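Subject: Re: [floor-ops] picking cell at Okwood – what happens to our shifts?
Date: Aug 25, 2025

Answers below, typing this between trucks so excuse the mess.
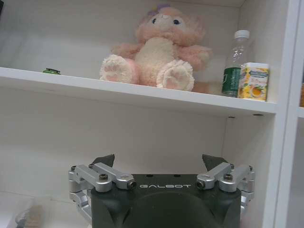 1. Hours

> Heard from the Heitmann side that returns is going down to one shift once
> the arm is running. Is that true? And who restocks the mixed shelves, us
> or the machine? Nobody at Erkach got told anything until the day before.

No cut to hours before November. After that I don't know, and I'm not going to guess on a list. What I do have in writing: the 19 people on returns stay on returns through peak. Late shift moves up an hour. If your bus doesn't work with that, tell me this week please.

2. Who does what

The arm gets the mixed shelves first. Soft toys, drinks, small boxes, all side by side. Uniform cartons stay with the belt like before. You still load the totes, check labels and pull anything leaking or torn. Walking goes down a lot, standing goes up – I've asked for mats at all 6 stations and got a yes for four so far.

Plush is what I'd watch. Long fur, arms sticking out, no flat side to grab. Bottles are easier if they're standing straight, so stand them straight. Labels forward on the boxes. Yes it's more fiddly than how we shelve now and yes I said so in the meeting.

3. Rates

Target for the cell is 144 picks an hour. That is the cell, not you. Drirnum wanted to fold it into the personal numbers and we pushed back, so your own rate is frozen while teh trial runs. If a supervisor reads you a cell number as yours, write down the time and send it to me.

We did 2,760 lines by hand last week with two people out. I put that in front of them too.

4. Stops

Red button, anyone can press it, no form to fill in first. Don't reach into a shelf while the arm is in the bay, even if it's sitting still. Wait for the green light and then go in. Temps included, they havent all had the walkthrough yet so please show them.

5. Training

Two slots per shift, paid, signup sheet is by the tote wash. Whoever does the full course gets the tech grade. I asked if that's permanent or trial only and am still waiting on an answer.

Send more questions to the list and not to me direct, otherwise I answer the same thing nine times. Truck's here.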